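October, fight camp, week five of eight

Up at half past five. Weight on the gym scales 80 kg flat before breakfast, which leaves three to lose before I need to think about water. That is where the plan says I should be. Left knee stiff on the stairs, fine once warm.

Ran the harbour loop at Drurodport in the dark. Wind from the north, so the outward leg was slow and the return flattered me. I ignored the splits and went by heart rate, as instructed. Porridge, two eggs, coffee.

Morning session was wrestling against the fence. Magdalini Rallis had us start every round with the back already on the panels and the underhook already lost. Rounds of three minutes with a minute between. My error is the same as last week: I look for the wrist first and the hips second, and by then the other man has his head under my chin. When I turned the hips first I got off the fence in four or five seconds. When I did not, I stayed there until the bell. Rallis wrote "hips" on my wrist tape in marker and said nothing more on the subject.

Clitis is the opponent, confirmed again by message at lunch after a week of rumours that he had pulled out. He is a southpaw with a long jab and a poor habit of stepping straight back after the left hand. Margaritis promotions have sent the revised bout sheet. We are third on the card, five-minute rounds, three of them, small gloves, cage at the Pimholm hall. Tickets sold so far 1,886, according to the same sheet. The hall is close to full at that, and I would expect the changing rooms to be cold, as they were last time.

Slept forty minutes. Woke worse than I lay down.

Afternoon was pads and then the bag. The drill: outside foot position, right hand down the middle, left hook as he retreats, low kick to finish. We did 300 right hands by the clicker, in sets with the left foot taped to a line on the mat. The last sets were ugly. My rear heel was staying down and the punch was all arm. Corrected by shortening the step — a shorter step costs reach but the shoulder comes through. Will film it tomorrow from the side.

Sparring was light, 13 minutes in total, body shots only. Took one under the right elbow that I felt. It is tender now when I cough but not when I breathe in, so I am calling it a bruise. If it is no better in two days I will have it looked at.

Supper: chicken, rice, spinach, no salt. Almost finished the water allowance by eight. Mouthguard has split along the back tooth on the left and needs replacing; order tonight, mould at the weekend, wear it in training for at least a week before the fight.

To do: new mouthguard. Medical form back to Margaritis, page two still unsigned. Ask about hand wraps, own tape or theirs. Knee — ice, twenty minutes.

Bed at ten.

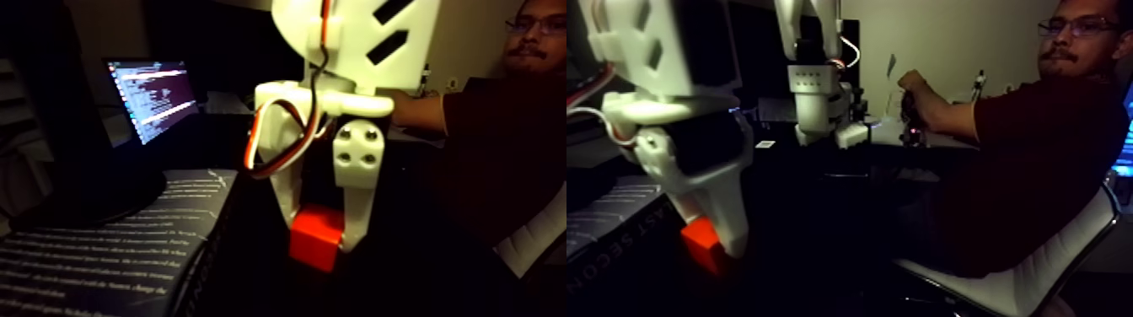
Photo: Magdalini Rallis

Contact | © All rights reserved | Back to top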